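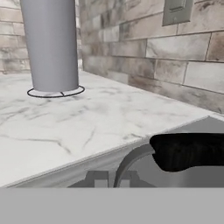 Wuneck is a shared workshop over a tire shop, and in May it opens its doors for an afternoon. I went mostly for the arm that Haf Kneath and Iestyn Gape are building there. Entry was 3 dollars, paid into a coffee can by the stairs.

The arm is called Leckie. It sits on the back bench, clamped down at two corners, with the motor drivers screwed to a board beside it. Haf does the mechanical side and Iestyn writes the control code. So far they have spent $383, most of it on motors.

Before anything runs on the real arm it runs in a simulated kitchen on Iestyn's computer. The kitchen has a marble counter and a tiled wall, and the job he is working on uses a plain gray cylinder standing in a thin black ring, with a small tick mark at the front of it. The gripper comes in from the other side of the counter. He likes the cylinder because it is easy to model and hard to pick up badly without noticing.

I asked how well the simulation matches the bench. Iestyn said the reach is close but the friction is still guesswork — he changes one number, runs 40 tries overnight and reads the log in the morning.

Haf showed me the wrist, which she has rebuilt twice. The old bearings were in a jar and she let me turn one. It was gritty.

I stayed until 4:30. The stairs are steep and there is parking behind the tire shop.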